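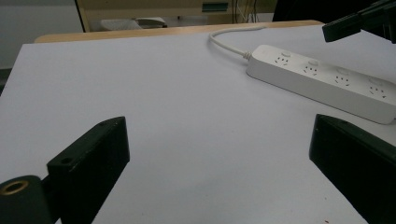
Jolene Ellery wrote to us in April that she had bought her Livdale cover for the craft table, moved it to the dining table within the week, and has since ordered a second one so the two rooms can stop arguing over it. We do like a letter like that, and we have had a good many along the same lines since we first brought the Livdale into the shop.

Livdale Table Cover, plain white, matt
Item 3622

If you have a nice wooden table and you also have a life going on around it (homework, sewing, parcels to wrap, a laptop and all its bits and pieces), you will know the problem. You want to use the table, and you want to still like the look of it in a few years' time. The Livdale is a smooth white sheet that lies over the top and takes the wear for you. It has no pattern and no shine to speak of, so it sits quietly under whatever you are doing and doesn't throw the light from the window back in your eyes while you're trying to thread a needle.

We're fond of it on a work table in particular. A four-way power strip can lie straight on the sheet with the lamp and the chargers plugged in, and you can slide things about without wincing. Please do keep drinks well away from the sockets, though - the cover looks after the table, it does nothing for the electrics!

Choosing your size
Measure the top itself, then decide whether you'd like a strip of the wood left showing along the edge or the sheet taken right up to it. Many of our customers leave a little showing, and Clem Nepia, who cuts them for us, rather prefers it that way too. If your table has a curved edge, send us a paper tracing and Clem will follow it. Tracings add 2 working days.

Laying it for the first time
It arrives rolled. Wipe the table, dry it properly, unroll the sheet and leave it overnight with a few heavy books at the corners. Any curl that is left after that will settle with use.

Looking after it
A soft cloth and warm soapy water will see to most things. Pencil comes off with an ordinary rubber. Please don't iron it, and use a mat under hot pans.

Delivery and returns
Cut covers leave us within 4 working days. Standard sizes may be sent back within 7 days of arrival, rolled and not folded, please. Covers cut to a tracing can't be returned unless the mistake is ours.

Goes well with
Katene felt table pads
Kakell cable clips
Urura desk lamp, small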